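Clarkbridge open morning – a visit to the Gistgate building

Posted 8 June 2020

I have been meaning to write this visit up since February, and as I keep finding the leaflet in my coat pocket I have taken it as a nudge. A group of us from the local history and making circle went over to Clarkbridge for the open morning at the Gistgate building, where Ziridier have their workshops and test rooms on the upper floor. I had walked past the place for years and thought it was offices! It is nothing of the kind, and I came home with sore feet and a notebook full of scribbles, most of which I can still read.

We were 122 on the list, so they split everybody up in the entrance hall, and our party was sent up first. The stairs are wide and rather grand, left over from when the building was a seed warehouse, and somebody has kept the old brass numbers on the landings. I was very taken with those. At the top you go through 2 sets of doors, and then all at once everything is white – walls, ceilings, pipes, the lot. After the brown tiles downstairs it took my eyes a minute to settle.

Our guide had worked in the building for a long while and was in no hurry, which suited us very well. She began with the drawing room (a room for drawings, I should say, not sofas), where the plans for each job are hung on long hooks along the wall. There were sheets there going back to the first years of the firm, with pencil notes in the margins and one splendid coffee ring. She told us that almost 3,000 of them are kept in the building and that they are still taken down and looked at when an old design comes back for changes. I could happily have stayed there all morning, and one or two of our party very nearly did.

From there we went along the corridor to the part I had been looking forward to, the room with the big curved work. I had imagined something dark and oily, with chains hanging down, and it was so bright and clean that I found myself wiping my shoes on nothing at all. The curved shape goes sweeping round you like the inside of a drum, part of it perfectly smooth and part of it covered in fine thin lines, set so close together that they make a sort of pattern as they bend. Long white rails follow it round overhead. I did try to sketch it, and what I have in my notebook looks like half a lampshade.
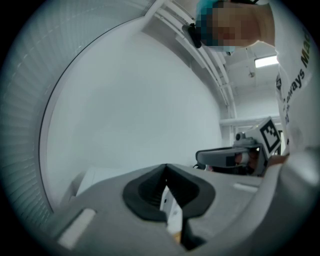

The curved work at Gistgate, with the slatted band on the left and the rails above.

What struck me most was how much pleasure there is in a plain shape when it has been made large. You don't often get to be close to a curve of that size, and I kept tilting my head to follow it, first the slats, then the smooth part, then the rails going off towards the far side. A lady next to me said it put her in mind of the inside of a shell, and somebody else said a dairy, and I think they both had a point.

We had plenty of time for questions. One gentleman wanted to know about the heating, and got a very full answer. I asked who Xie was, having seen the name on the sign downstairs, and learned that Xie is the small supplier on the ground floor who cuts the fixings and shares the loading bay. They were not open on the day, sadly, though we were told they may join in next time.

Then it was back down to the canteen for tea and a very good slice of ginger cake – well worth the walk on its own. There was a table of offcuts and old catalogues to take away for a small donation to the roof fund, which had reached 200 pounds by the time we left. I brought home a catalogue with a lovely green cover and have read it twice.

A few practical notes if you are thinking of going. The bus stops right outside, but the car park is small and fills early. There is a lift, round the back past the bicycle racks, so do ask for it at the desk. Bring a cardigan for the stairwell, which was bitter, and leave big bags at home as there is only one row of pegs. The tour took us most of the morning, with the tea on top of that, and the toilets are on the first landing.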